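4. Working next to the Malard while it files

I wrote this part of the guide after my first month with ours, so it leans heavily on the bits I wish I'd read sooner (sorry if you're an old hand!).

Before you start

1. Set the arm speed to Slow on the Camargo panel.
2. Open both cabinet doors as far as they'll go.
3. Check the grip limit. It should read 123 on the panel, and please don't nudge it up for a stubborn folder.

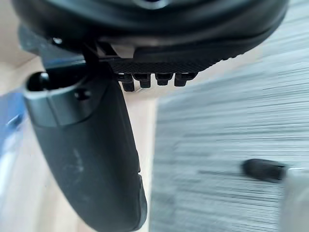 Finger checks come next, and I do mine every morning before the coffee's even brewed. Run your eye down each finger from the collar to the tip. Light grey scuffs on the flat face, like the streak on ours, are fine and you can leave them be. A pad lifting away at its seam is another matter: stop and fit a new one. Pads are good for up to 3,000 grips, but I swap mine at 2,000.

Sharing the cabinet

4. Say "hands in" out loud before you reach across. It feels daft for a day or so and then you do it without thinking.
5. Press Hold and wait for the arms to settle.
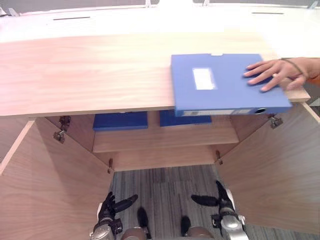 6. Keep your fingers flat on top of the file, well clear of the hinge side.
7. Take your hand right away, then press Resume.

Caution: never pull a file against a closed grip. Press Release first.

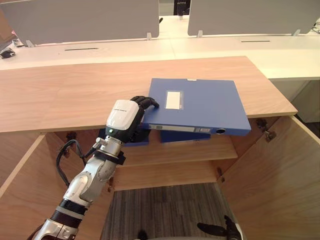

8. If the grip looks crooked, press Hold and start that file again.

Note: Jussara Bragança keeps our stop log, and she wants every Hold that lasts over 3 minutes written down, even the boring ones!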